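Iluminación y orden en talleres con techo alto y altillo

Los locales de doble altura con altillo plantean un problema conocido: la luz que sobra junto a las ventanas falta debajo de la plataforma. Antes de comprar lámparas conviene medir. Basta un luxómetro sencillo, colocado sobre el plano de trabajo y con las luces encendidas, y repetir la lectura de noche.

Reparto de zonas

Las tareas de precisión (trazado, soldadura fina, repaso de acabados) se colocan cerca de la ventana, con la luz entrando de lado. Si la persona es diestra, por la izquierda. El almacenaje y el embalaje admiten niveles menores y pueden ir bajo el altillo. Los monitores se orientan en perpendicular al cristal; de frente o de espaldas a él aparecen reflejos o deslumbramiento.

Luminarias

En techo alto, los focos empotrados dan una luz general aceptable, pero dejan sombras marcadas bajo las manos. Los tubos lineales se reservan para la parte baja del techo, donde el haz llega al banco con menos pérdida. Se montan en paralelo al borde largo de la mesa y algo adelantados respecto al operario.

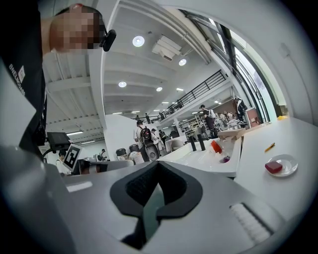 Focos redondos empotrados en el techo blanco, tubos fluorescentes en la zona baja y ventanales a la derecha.

Con vigas vistas, cada hueco entre ellas funciona como un cajón que recorta el haz. El foco debe quedar centrado en el hueco. Pintar vigas y fondo de blanco mate mejora el reparto; el brillo produce manchas de luz sobre las pantallas.

Para un banco de montaje, 1.000 lux sobre la mesa son suficientes. Si la luz general no llega, se añade una lámpara articulada. La Lykkegaard de pinza sujeta tableros de hasta 76 mm y no ocupa superficie.

Ventilación y limpieza

Los aparatos de ventilación colgados acumulan polvo en la cara superior. Se limpian en seco, con aspirador y cepillo blando, siempre con la corriente cortada. Después se repasan los difusores de las lámparas y, por último, el suelo. En agosto, con las ventanas abiertas, el intervalo entre limpiezas se reduce a la mitad.

Estanterías

- Separación mínima a la ventana: 25 cm, para poder limpiar el cristal.
- Los materiales sensibles al sol, como colas y cintas, lejos del alféizar.
- Cargas pesadas en las baldas inferiores.
- Nada apoyado en la barandilla del altillo.

Medidas y revisión: Branislav Slanina.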